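Illow District Library Service
2021-08-22
Thread: changes to study and meeting space bookings at the Groltness branch, effective September. (1/13) 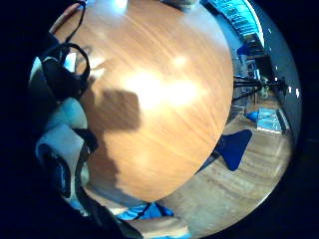
The Library Service adopted a revised Community Spaces Policy this month. It replaces the interim rules for Groltness and applies to all bookable rooms and shared tables at that branch. Other branches keep their existing arrangements until their own reviews are finished. (2/13)

We received 283 written submissions during the consultation period. Most dealt with three matters: the length of a single booking, the fee charged to unincorporated community groups, and access after 5 pm. Submissions will be published on our website with personal details removed. (3/13)

Booking length. A single booking may now run for up to three hours, an increase from two. Back-to-back bookings by the same cardholder are not permitted between 3 pm and 6 pm during school terms, when demand from students is highest. (4/13)

Fees. Unincorporated groups that meet for a non-commercial purpose will no longer pay a room fee. This includes reading circles, language conversation groups, tenants' groups and craft groups. Tutors and businesses charging for attendance will continue to pay the hourly commercial rate. (5/13)

Evening access. The Ahmadpour Room will be available until 8.30 pm on four evenings each week. It seats 30. Groups must nominate one adult cardholder who will collect the key card from the service desk and return it before closing. (6/13)

Several submissions asked that the local history collection be moved to make way for a second meeting room. The Service does not support this proposal. More than 1,530 items in that collection cannot be borrowed and must be consulted on site, and the Torketus storage facility has no public reading area. (7/13)

Recurring bookings. Groups holding a recurring booking under the interim rules, of which there are 79, will have it carried over for the remainder of the year. Organisers need only confirm their contact details. A letter has been sent to the address held on file. (8/13)

Cancellations. Please give us 24 hours' notice. A group that misses two bookings in a row without notice will be moved to the casual list and may reapply for a recurring time after eight weeks. (9/13)

Food and drink. Covered drinks are permitted in all spaces. Food is permitted in the Ahmadpour Room only. Groups are asked to wipe down surfaces before leaving and to place rubbish in the bins beside the lift. (10/13)

Accessibility. A portable hearing loop may be requested when booking. Adjustable-height desks are held for patrons who require them and are released for general use 15 minutes after an unclaimed start time. (11/13)

Bookings under the new policy can be made online, by telephone or at any service desk. Patrons without a library card may join at the desk with proof of address. (12/13)

Requests for review of a booking decision should be made in writing to the Branch Manager, Groltness, within 14 days. The full policy is available in large print on request. (13/13)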